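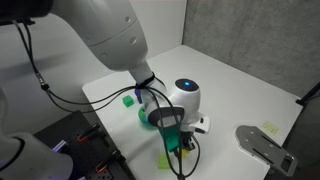 Category: Support > Heating controls > Set-up guides

We use cookies to remember your region and to measure page visits. Accept all | Manage settings

Senex room thermostat: set-up guide
Section 4. Pairing the thermostat with the receiver

Last revised 2020-09-08

This section applies to the battery-powered thermostat and the wall-mounted receiver supplied with it. The receiver must already be wired to the boiler as set out in Section 3.

CAUTION: The receiver terminals carry mains voltage. Do not remove the receiver cover during pairing. All steps below are carried out with the cover closed.

4.1 Before you start

Check that the boiler is switched on at its isolator and that the receiver power light is lit. Fit the two batteries in the thermostat with the positive ends facing the hinge. Rechargeable cells are not suitable, as their lower voltage brings up the battery warning early.

4.2 Pairing

1. Hold the thermostat within two metres of the receiver.
2. Press and hold the button on the receiver until the light turns amber and flashes slowly.
3. On the thermostat, open Menu, then Installer, then Link.
4. Enter the installer code printed inside the battery cover and press OK.
5. Wait for the word LINKED to appear. Allow up to two minutes.
6. Press OK to return to the main display. The receiver light should now be steady green.

Note: If the display shows NO REPLY, repeat from step 2. The receiver leaves pairing mode after four minutes and the light goes out.

4.3 Testing the link

1. Raise the set temperature to five degrees above the room temperature.
2. Check that the flame symbol appears and that the boiler fires. Some boilers delay firing for up to three minutes.
3. Lower the set temperature to its minimum. The boiler should shut down, although the pump may continue to run.

4.4 Choosing a position

Mount the thermostat on an inside wall, 1.5 metres above the floor, away from draughts, direct sunlight and radiators. Leave at least 700 mm between the thermostat and any large metal object, including fridges and hot water cylinders. Foil-backed plasterboard also weakens the signal.

Repeat the test in 4.3 at the chosen position before drilling.

CAUTION: Check for buried pipes and cables before drilling.

4.5 Replacing an older thermostat

Receivers made before the December revision keep the old pairing in memory. Hold the button for 15 seconds to clear it, then start again at 4.2. Clearing the memory does not alter the heating programme, which is stored in the thermostat.

Fault codes are listed in Section 6. For frost protection settings, see Section 5.

Text: Mared Penry. Technical check: Nafula Mabula.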